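The Second Life of the Office Tower
Old workstations, a tube of paste and a free evening. What a CPU swap really takes
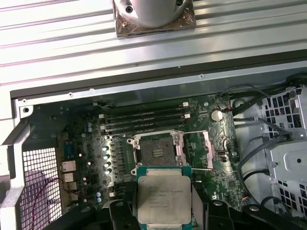

Page last changed: July, 4:10 pm

Everyone has one. Under a desk, in the hall closet, behind the paint cans. A workstation tower that cost real money once and now takes four minutes to open a spreadsheet. The shop on the corner in Urnwood gets them by the carload. Grombridge, one town over, has a whole barn.

And the thing is most of them are fine. Slow chip, tired paste, not enough memory. That's it.

So, the swap. Start with the cooler because that's where people get hurt, or the board does. Warm the machine up for a few minutes first, shut it down, pull the plug, hold the power button to drain it. Screws out in a cross pattern, a turn or two each. Then twist. Don't yank. Old paste is glue and a yanked cooler can bring the chip up with it, right out of a locked socket. Set the cooler down somewhere flat, away from the board, where it won't roll.

A polished cooler base should look like a mirror when you're done cleaning it. Rubbing alcohol, coffee filters. Paper towels leave lint and you will find that lint later.

Now the socket. On a board like this one, with a lever along the top and a second one lower down, everything has to be open before the chip goes anywhere near. Lever under tension, so keep a thumb on it. After that hands off. The pins are the expensive part. One bent pin and you may lose a memory channel, or the whole board, and a replacement board from Gomus ran $258 when we checked. The used chip we wanted was $81. Do the math before you sneeze.

Find the corner mark on the chip, find the one on the socket. Match them. Lower it straight down, flat, edges only. It drops in. No pressing, no wiggling, no sliding it to where you think it wants to be. If it rocks, lift straight up and look again.

Close the levers. It'll creak. The first time is awful, the tenth time still not great.

Memory goes in after. With all four slots bare there's plenty of room for fingers, which is a good reason to leave it for the end. Fill in matched pairs, check the manual for which slots go first as the makers never agree. The latches should click up by themselfs.

Then cables. A skinny one lying across the grille looks harmless until a fan finds it. Tuck it.

Paste: a pea, in the middle. We've tried the X, the line, the credit card spread. A pea. Grgić, the little thermal paste label, prints a pea on the tube at actual size and that's teh best instruction sheet in the business.

Was it worth it? Our test render on the old chip took 694 seconds. The new one did it in 258, funny enough the same number as that board. Fans quieter too, though some of that is just dust gone from the mesh.

Grombridge says it has 3000 towers waiting for parts or the shredder. Bring a screwdriver, bring cash, parking's round the back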